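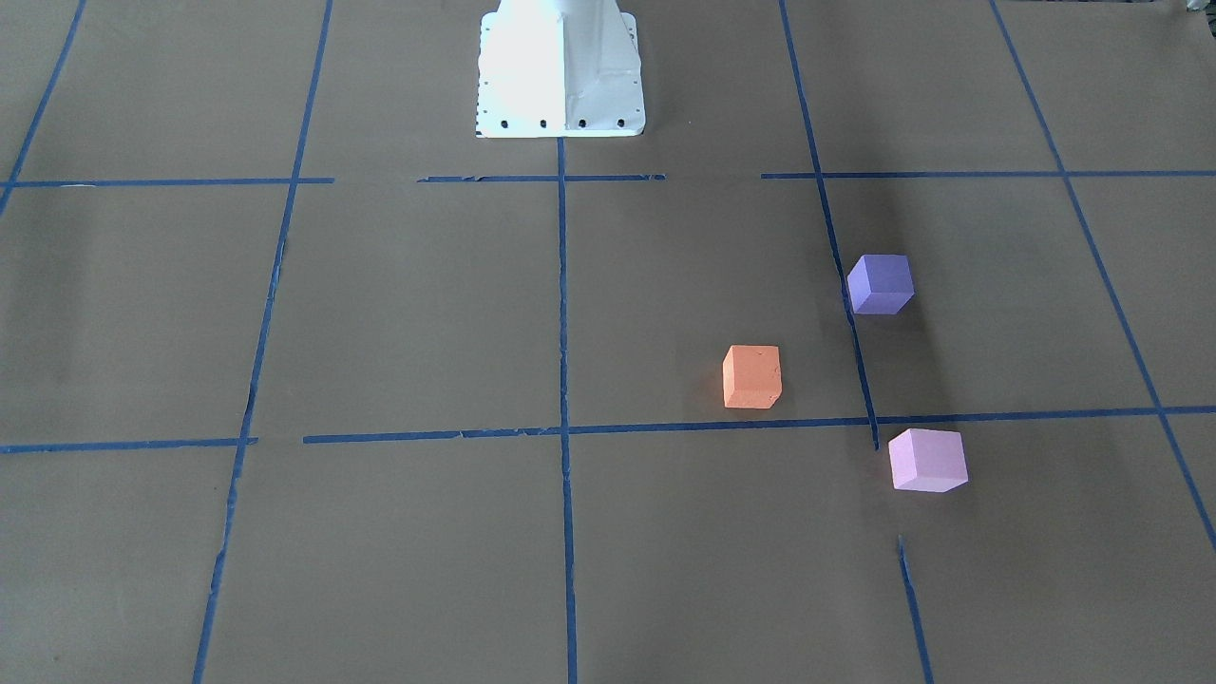

A reply to the circular held that a grid line with a break in it is still a grid line, and that relaying a whole table for the sake of one gap wastes paper, tape and half a morning. The reply was read into the record at the opening of item 1 and was returned to under item 4.

Table Surfaces Working Group
Minutes of the October meeting
Room 518, Nerklow Building
Start 2:10 p.m.

Minutes of the previous meeting
Accepted with one correction. Under "Tape," the words "masking tape" were replaced with "painter's tape" in both places.

1. Current state of the covering

The table is covered in brown kraft paper and marked with a grid in dark blue painter's tape, eleven strips in all. The cells are roughly square. The following points were noted:

The paper has faint wrinkles and creases. No limit for wrinkles is given in the present instruction.

The upper horizontal line is in three pieces, a left, a short middle and a long right, with gaps between them. The short middle piece is slightly torn and uneven at its ends.

It was asked whether the instruction requires each line to be one continuous strip. It does not. It says only that lines are to be "complete," and the word is not defined. The group did not agree on what had been meant by it. See item 4.

2. Paper

The paper on order is Darora brown kraft, medium weight, in rolls of 500 feet. One unopened roll is held in the supply closet on this floor. The opened roll has been standing on end and the outer turns are dented. It was agreed to store rolls flat on the lower shelf.

A heavier grade was proposed. In favor: it lies flatter and takes tape removal better. Against: it holds the curl of the roll longer and is harder to fold under at the corners. A member who had used it on the packing bench reported that the curl was still a nuisance on the second day. The heavier grade was not adopted. A sample sheet will be laid on the spare table and left there until the next meeting.

White paper was also raised and was dropped after a short discussion of glare from the ceiling lights.

The method of laying was gone over and is restated for the instruction:

Wipe the tabletop and let it dry.
Cut the sheet long enough to fold under on each side.
Unroll with the curl facing down.
Leave the cut sheet flat under boards for 10 minutes before fixing.
Fix one long edge from underneath, smooth by hand toward the opposite edge, then fix that edge.
Fix the short edges last.

A question was asked about creases that appear after fixing. The advice is to lift the nearest edge and smooth again. Creases are not to be pressed out with a damp cloth. This was tried on the spare table and the paper cockled.

3. Tape

Plorner blue painter's tape remains in use. Stock is adequate. The Nimri tape received as a trial was found to lift the top fibers of the kraft paper when pulled after a week, and it will go back to general stores for use on cartons.

Tearing by hand against cutting with a blade was discussed at some length. Hand tearing is quicker but leaves a ragged end, and a ragged end makes it unclear where a line stops. Cutting on the table itself is not allowed, as the blade goes through the paper. Strips are to be cut with scissors away from the table and carried over.

Long strips stretch if pulled tight during laying and draw back later, which can lift the ends or pucker the paper. The strip should be laid down under light tension only, from one end, and pressed with a thumb as it goes.

4. Gaps and joins

The reply recorded at the head of these minutes was taken up again. Two positions were put.

First, that the grid serves to assign items to cells, and the eye closes a short gap without difficulty. On this view a broken line needs no repair unless two neighboring cells can be confused.

Second, that a loose end is where tape starts to peel, and every gap adds two of them. On this view the number of gaps matters even where the cells remain clear.

Agreed wording for the instruction: "A line may be laid in more than one piece. Ends must be cut square and pressed down. A torn end is to be trimmed or the piece replaced. A gap alone is not a reason to relay the table."

The word "complete" is struck.

It was further agreed that a patch is to be laid in place of the old piece, never on top of it. Doubled tape makes a ridge, and small flat items rock on it.

5. Cell size

A request for smaller cells was received. The present size was chosen to take the standard tray with a margin on all sides. Smaller cells would need more tape and would not take the tray. Request declined. A half-size cell may be marked inside a full one with a single extra strip where needed for small parts, to be removed at the end of the job.

6. Other business

The straightedge kept with the tape is 31 inches long and is too short for the long lines. A chalk line was suggested and rejected on account of the dust. A longer straightedge will be requested.

Used kraft paper may go in the paper recycling only after the tape has been pulled off. Two bags were refused last month.

Actions
Revise the instruction under items 2, 3 and 4. Open.
Trim or replace the torn middle piece on the upper line. Open.
Lay sample of heavier paper on the spare table. Open.
Move paper rolls to the lower shelf. Done during the meeting.
Request longer straightedge. Open.

Closed 3:05 p.m. Next meeting in the same room.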